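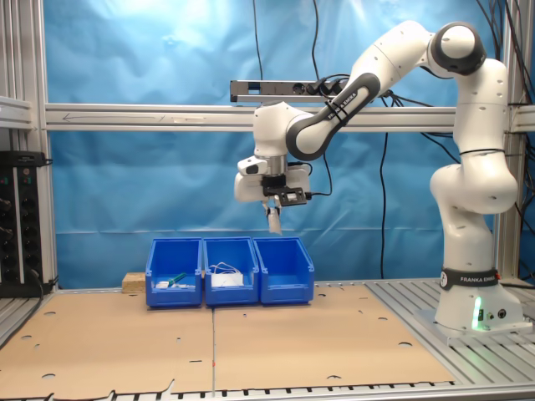 Sorting robot draws visitors to Guerra open day

Visitors to the Guerra training workshop got a close look at a sorting robot on Friday, when the building opened its doors for the first time since its new automation bay was fitted out in April. The bay was the busiest stop on the tour, and staff added an extra demonstration late in the afternoon for people who had missed the earlier ones.

The robot is a Franka Emika arm set up over a work table with three blue bins in a row. Its job is to pick small items and place them in the right bin. The items are the kind of thing that turns up in returned parcels: tools, boxed parts, lengths of cable. The arm holds each one between two fingers and lowers it from above.

Nelu Mihăilă, who runs the bay, gave the demonstrations and took questions from the floor. He told visitors that small returned goods are still sorted by hand in most warehouses in the area and that the work is hard to automate.

"A box is easy. It has flat sides and it stays where you put it," Mihăilă said. "A cable is a different shape every time you pick it up. Most of our work this year has gone into cables."

The project is called Dirkotora. It is run jointly by the workshop and Postasis, a parcel handling firm that takes in returns for online stores. Postasis supplies the goods used in testing and has two of its own employees at the workshop one day a week. Brukalov, a local metalworking company, made the brackets and helped put the frame together.

According to figures handed out at the door, the team has logged 3286 picks since the bay opened. A pick counts as a success only if the item ends up in the correct bin and stays there. The success rate for boxed goods now stands at 80 percent. The sheet did not give a rate for cables, and Mihăilă said he would not publish one until the tests had been repeated with a wider mix of items.

Each demonstration began with a short safety talk. Visitors stood behind a line on the floor and were asked to keep bags and coats off the rail. The arm was run at reduced speed, which several people remarked on.

"It's slower than I thought it would be," said one visitor, a retired postal worker who had come with her grandson. "I could have cleared that table twice. But I wouldn't want to do it all night, and I used to."

Mihăilă agreed that a trained sorter is faster. He said speed was not the first goal – the team wants the arm to handle an unfamiliar item without dropping it, and will turn the speed up once that is reliable. Asked how the robot tells one item from another, he said each type of goods has to be shown to the system many times in different positions before it is added to the test list.

Other questions were more practical. One man wanted to know what happens when the power goes out. Mihăilă said the arm's brakes lock and it stays where it is until somebody restarts it. A student asked why the table was covered in cardboard. The answer was that it is cheap, it gives a little when the fingers touch down, and it can be changed in five minutes.

There were also questions about jobs. A Postasis shift manager who attended the noon session said the company had no plans to cut sorting staff and had trouble filling night shifts as it was. She said that if the system goes into use, it would start with one station on the night line and would need a person nearby to deal with items it could not place.

The Guerra workshop dates from 1992, when it opened as a training center for machine repair. It still teaches welding and electrical work, and those classrooms were open as well, with students working at the benches through the morning. The automation bay takes up what used to be the parts store on the ground floor. Two evening courses will be taught there starting in the fall, one on programming robot arms and one on building grippers and fixtures. No earlier experience is needed for the first course. The second is open to people who have finished the first or who already work in a machine shop.

The workshop is also taking suggestions for test items. Local businesses can drop off small goods they find awkward to sort, as long as nothing is sharp, fragile or heavier than a full coffee mug. Mihăilă said he has plenty of phone chargers and does not need more.

The next stage of Dirkotora is a longer trial using 2000 returned items from the Postasis depot, picked at random from a single week of deliveries. The team plans to run it over several days with no changes to the program in between. Results will be posted on the notice board in the workshop lobby and sent to anyone who left an email address at the open day.

Groups that want to see the arm at work before then can book a weekday visit through the front office. Visits last 45 minutes, and children under 12 must come with an adult.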